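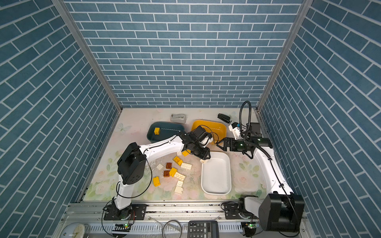

Ticket: left arm stops responding partway through the block sorting task. Logged under the Chisholm robotics club, bench 2, status open. The fault shows up once the left arm has been working for a while, and it happens in the same part of the task most times: sorting the mixed pile of yellow, brown and white blocks into the three bins by colour. The arm holds its pose, the gripper won't open or close on command, and the right arm carries on as normal. The green LEDs on both boards under the rail are lit in normal running, and they stay lit when the fault occurs, so we don't think it is a total loss of power.

Software: Nodwood controller, the club's current build
Task script: Jonine, colour sort, both arms
Priority: medium (regional heat is in April)

Steps to reproduce
Home both arms. Tip the blocks onto the mat in front of the left arm. Start the Jonine script at normal speed. Wait. Out of 20 runs the left arm dropped out in 6.

Error shown in the console
Left bus: no reply from gripper servo, timeout 1000 ms. Retrying.
The retry never succeeds. Stopping the script and restarting it doesn't clear the fault. Switching the left arm off at the supply and back on does.

Update 1, 4.15 pm
Checked the plug at the left board. It was seated properly. Swapped the data lead between board and base for the spare from the drawer. Fault came back on the second run. Put the original lead back and labelled the spare as good.

Update 2
Swapped the two boards over, left to right. If the board was faulty the problem should have moved to the right arm. It stayed on the left. Boards are back in their original positions and the config file has been restored. Whoever does this next, please note the port names change when the boards are swapped, and the script will drive the wrong arm until you edit them. We lost most of a lunch break to that.

Update 3
Ran the left arm alone with no blocks, just the long reach out to the middle of the mat and back. No fault at half speed. At full speed it dropped out once the elbow was almost straight. Suspect the cable to the wrist is being pulled at full reach.

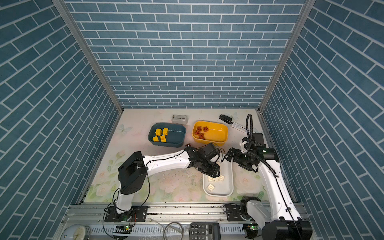
Slowed the handover step and ran the full sort again to see whether the timing between the arms matters. The script lets both arms go to the same bin if both are holding the same colour, and the gap between them gets very small. Over the white tray the two grippers come close enough that they nearly meet, and the left one has its cables looped above the wrist at that point. A light knock or a snag there could be enough to loosen the wrist connector. Haven't caught them touching, so this is still a guess.

Update 4
Took the left wrist cover off with the power off. The connector at the gripper servo has some play in it compared with the right arm. Pushed it home and added a small cable tie as strain relief, leaving a bit of slack so the wrist can still turn through its full range. Ran the reach test at full speed with no dropouts. Have not repeated the full set of runs yet as the room was needed.

Separate issue, same bench: dark crumbs all over the middle of the mat. Please don't eat over the bench. Brush the mat down before the next session. The colour check in Jonine works from a brightness threshold and the brown blocks are already the ones it misses most.

Still to do
– Repeat the full set of runs with the cable tie fitted
– Add a wait to the script so only one arm is over a bin at any time
– Ask Dorkard for a replacement wrist lead, left side, and check whether the longer version fits
– Write the port name change into the bench notes

Workaround until this is closed: run at half speed and keep the left arm out of the far corner of the mat. If it locks up, support the arm by the upper link before you cut the supply, as it will drop when the servos let go. Don't force the gripper open by hand.

Status changed from open to waiting on parts.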